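Ticket: wrist stream drops frames on left arm during box-pick recording
Project: Flistum / bin and box set
Opened by: Velimir Petkov
Opened: 8/28/20
Priority: high (blocking collection)
Status: open, workaround in place

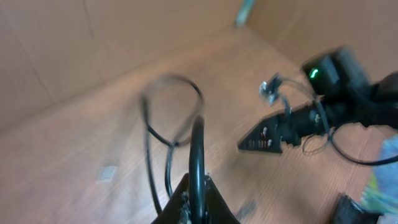 Left wrist stream goes choppy a few seconds after the arms go down into the carton. Base camera fine. Joint logs fine. Only the wrist video. Recorder doesn't complain, just writes the episode with holes in it, so we only found out on review.

Setup
Two arms, leader/follower, cardboard box task. Operator picks items off the floor of the box and hands over or lifts out. Target for this batch is 200 episodes. Recorder is the Womenov build, same one as on the Stestitz bench. No config changes on my side before it started.

What I see
- episode starts clean
- arms go over the box wall, still clean
- on a fast wrist turn the stream stalls, then jumps ahead
- sometimes recovers, sometimes stays bad till the end of the episode
- timestamps keep counting through the stall so the sync check passes. That is the nasty part

Note for whoever reviews: motion blur is a seperate thing. Blurry frames on fast moves are normal at this exposure and we keep those. What I mean is repeated frames. Same picture several times in a row while the joint angles are clearly moving.

Tried so far

1. Restarted recorder. No change.

2. Rebooted the whole cell. Clean for a bit, then back.

3. Swapped USB ports, left wrist camera to the port the right one was on. Fault stayed with the left arm. So not the port.

4. Lowered the wrist resolution one step. Stalls shorter but still there. Put it back, dont want mixed sizes in the set.

5. Slow run, operator told to keep wrist turns gentle. 20 episodes, 2 bad. Fast run right after, also 20 episodes, 11 bad. So it follows motion.

6. Arm parked, power on, wiggled the cable by hand near the wrist. Stall on the first wiggle. Did it again lower down the arm, nothing. So it's the last stretch, connector end.

Current guess
Cable strain at the wrist connector. When the wrist rolls all the way the slack runs out and pulls on the plug. Have not opened the housing yet. Could also be a broken conductor inside the jacket, would look the same from here.

Workaround
Added slack and a new tie point further back on the forearm. Operator asked to stay out of the last part of the wrist roll. Stalls are rare now but not gone. Slack can get down into the box with the gripper, so watch for snagging on the flaps on the way out. If it snags, hit stop, don't try to save the episode.

Data
Please do NOT train on anything from the fast run until it's been filtered. I wrote a quick check: compares neighboring wrist frames, flags the episode if they are identical while any joint moved past threshold. Catches all the bad ones I found by eye. It also flagged one good one where the gripper was pressed up against the cardboard and the picture was just flat brown. Fine by me, lose one.

Flagged episodes get moved to the quarantine folder, not deleted. Keep the numbering as is, gaps are ok. Last time someone renumbered and the task labels slid by one for the whole batch.

Need
- replacement wrist cable, left, with the angled plug. Omerović has the part listed, I sent the order request, no answer yet
- someone to check if the Stestitz bench shows the same. Same recorder, older cables
- recorder should really warn on repeated frames. Opening a separate ticket for Womenov, will link it when I have the number

Update, later same shift
Ran the check over older August batches too. More than 20 episodes flagged in the drawer task, all left wrist. So it was going on before the box task and we missed it. Moved to quarantine, labels untouched. Whoever exported the drawer set for training, please pull it again.

Leaving this open until the cable is in and a full fast run comes back clean.

V. Petkov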